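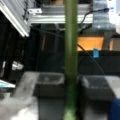 The bench at Ridgeway, wrist view, 23rd July.

The visitors were let in at ten. They had come from Clotex to see whether the Bivgate cell could be trusted with their samples, and they stood behind the yellow line as instructed.

The engineer read out the operating limits. Payload, 2370 grams. Cycle time, 30 seconds. Scheduled stops, one every 50 cycles. She had read the same page in January to a different firm, which had bought nothing.

On the monitor the green rod split the picture in two, with a dark tray on either side of it. One of the visitors asked which tray was the correct one.

"Whichever the schedule says," the engineer said.

"And if the schedule is wrong?"

"Then it uses the wrong tray. It does that very accurately."

He wrote this down. The woman beside him asked about the thin wires. The engineer said they were on the drawing, and passed the drawing over the line. It was revision 10. The woman studied it for some time, turned it the right way up and studied it again.

The engineer pressed start. The arm moved, paused, and moved again. The visitors watched the monitor, although the arm itself was a couple of metres in front of them. She had noticed this with every group. After the fourth cycle she switched the monitor off, to see what they would do.

They went on looking at it for two more cycles. Then the man put his pen away and asked if there was a printed version.

She went to find one. The arm kept to its schedule.

Recent stories
Night Shift at Iltivel
The Calibration Weight
Notes from a Short Ferry Crossing
Tolerance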